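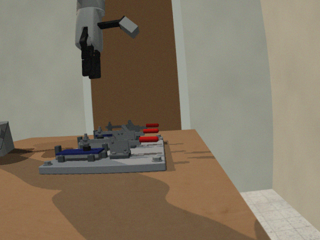 Plomen presented its revised plan for the Hellwig parcel: a nine-story rental building with 3,535 square feet of ground-floor retail facing Turnthorpe Street. The earlier plan had 3,120. Members asked what would go in the corner unit. Plomen wants a workshop tenant. Staff noted that light fabrication is permitted there up to 1,000 square feet.

Nemau, the traffic consultant, has not finished the loading study. It is due in November. The alley entrance stays as drawn until then.

Motion to continue the item to the next meeting. Seconded, carried. Applicant to bring shadow drawings.

Adjourned 8:40 p.m.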